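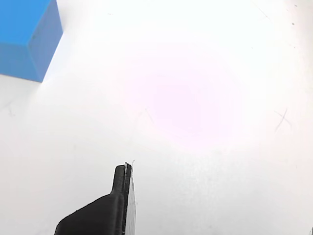

Fatos Shehu asked on the club page whether the failed grasps could stay in, and whether a team starting next term could train on them without knowing our arm. Yes to the first. For the second, read the section on splits before you download anything.

Komatard cube set, README

Recorded by the Drendora student robotics club for the block round of the Salian competition. The task is to pick up a cube from a white tabletop and set it down again at a marked joint pose. The arm was driven by hand by students, no policy was running.

Contents

Episodes: 2254
Marked as success: 1813
Operators: 7
Cube color: blue only

Each episode folder holds the wrist camera frames, a table of joint angles, the gripper opening, and a one-line note from the operator. Notes are unedited. A few are blank.

Splits

train and val are divided by operator, so nobody appears in both. Failed episodes are in a separate folder called misses, with the same layout. If you only want clean picks, leave it out of your config. Joint angles are relative to our home pose, so on a different arm you will need to redo the calibration step in the tools folder.

Labels

success means the cube left the table and was set down without being dropped. Two students checked each label. Where they disagreed, the episode went to misses.

Known problems

The overhead light leaves a bright glare on the table. Color thresholds that work near the edges may not work in the middle.
The table has scratches, including small X shapes. An early edge detector kept reporting them as targets. Mask them or train with them in.
The cube is often only partly in view at the start of an episode.
Gripper opening was not logged in the first 7 episodes. The column is filled with -1.

Use

Free for classes and clubs. Please credit the club if you enter Salian with a model trained on it. The loader needs Catance installed first. Corrections to labels are welcome on the club page; include the episode number and what you think the label should be. The next label update is planned for February.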